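Open Day at Wistetti, or What a Tableware Firm Keeps on Its Table

The tour of the Wistetti workshop in Urkby began at 2 in June heat, in a meeting room with white walls and a big dark table.

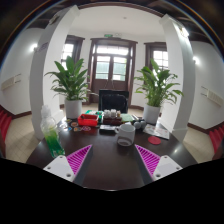 Tandetti wrote back within the hour of my posting this to ask whether the coasters were for sale or only for admiring, and added that last year's visitors got a biscuit. There was no biscuit this year. The coasters sell in sets of 5, and I'm told the orange is the one people regret.

I came for the small white pieces in the dark wooden tray, having once paid too much for a cousin of theirs at the Moser outlet. We were encouraged to handle everything, which a grown adult does with both hands and visible fear. The brochure was less frightening. It says the firm turns out roughly 900 pieces a month and then spends four pages on glaze.

Kind words for the peace lily behind the table, which looked in better shape than the tour group. The glass-paneled double doors are handsome too – I had time to study them while two visitors argued over whether a mug handle should take two fingers or three.

The kiln room came next and was closed for cleaning. We looked at the sign for a while. Bus 63 stops across the road, and the shop takes cards.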